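Questions about teaching by hand and by remote — Numell help pages

Do I need to know programming?
No. You move the arm, and Numell records what you did. Writing code comes later, and only if you want to train your own model.

What is the difference between the two ways of teaching?
In hand teaching you hold the real arm at the wrist and guide it through the task. In remote teaching you sit at a desk with the Stumine controller, and the arm follows your hand. Remote teaching also works in the simulator, so you can begin before your arm is delivered.

How many demonstrations should I record?
It depends on the task. Our block picking set has 527 demonstrations, but the first useful results came much earlier. Start with 23 good ones, train, and look at where the robot fails.

Should I delete my bad attempts?
Delete those where you dropped the object and stopped. If you missed, corrected yourself and finished, please keep it — the robot can learn from the correction.

The arm moves slower than my hand. Is it broken?
No, there is a speed limit for new users. You can change it in Settings, under Motion, after you finish 17 practice runs.

Which view should I use in the simulator?
We recommend the wrist view for the last part of the approach. Keep the fingers wide open until the object is between them, and only then press the trigger. Many people close too early, especially when the palm hides part of the object.

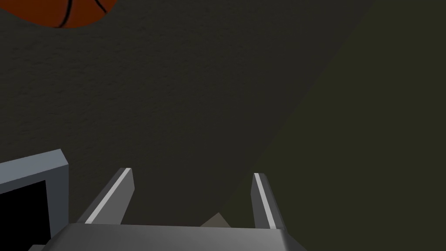

Wrist view in the simulator, gripper open, with a basketball at the upper left.

Can I mix simulated and real demonstrations?
Yes, but save them in separate folders. The training tool asks you for the share of each.

Where are my recordings stored?
On your own computer, in the folder Haltudell/sessions. Nothing is sent to us unless you press Share.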